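Munar long-reach gripper finger, single
Wrist camera trial set, order code 1322 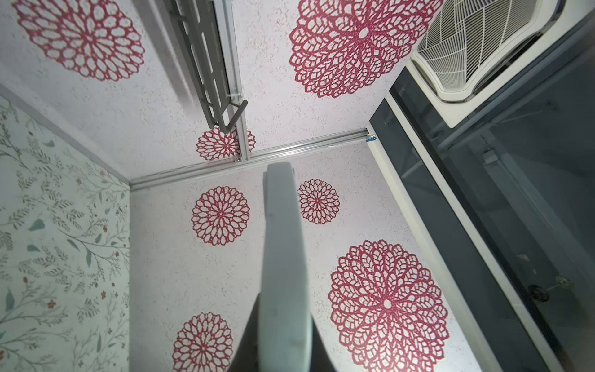
Munar finger from the wrist camera, against a patterned panel with a metal rail behind.

The Munar is a long single finger for work where a wide jaw will not fit. It is broad at the base, narrows along its length and ends in a blunt, slightly rounded tip. The pale grey-green finish is standard. Other colours can be made to order in batches.

The trial set is meant for people comparing fingers on an arm they already have. It comes with the finger, a base adaptor, fixing screws and a bracket for a small wrist camera. The camera is not included.

Setting up the camera
Mount the camera so that the finger comes up from the bottom of the view, close to the middle. The tip should be in sight through the whole approach. Check this again after changing the adaptor, as the 1322 and 1393 bases sit at different heights.

We suggest doing the first trials against a busy background as well as a plain one. Speckled panels, strong prints, bright metal and dark glossy surfaces all give a tip-finding program more to deal with. Results from a plain bench alone tell you little about how the finger will do in a fitted room or a vehicle.

Which base to order
1322: for the Dirndale two-screw plate. Supplied with the trial set.
1393: for the Bortolotti plate. Sold separately. Needs the longer screws, which are in the bag.

Both bases take the same finger. If you are changing over from a Stundgate arm, send us a drawing of the plate before ordering.

Comparing with the short finger
The short finger is stiffer and is the better choice for lifting. The Munar reaches further into corners and behind rails but should not be used for side loads. Neither should be used for prising. Run both with the same camera position and the same controller settings, or the comparison will be of little use.

Care
Wipe with a damp cloth. Do not use solvent on the tip. The finger is rated for 600 hours of use before inspection.

Trial sets can be kept for 2 months. Return carriage is paid by the customer.

Technical questions: Theano Stergiou, grippers desk
Page updated 7/5/20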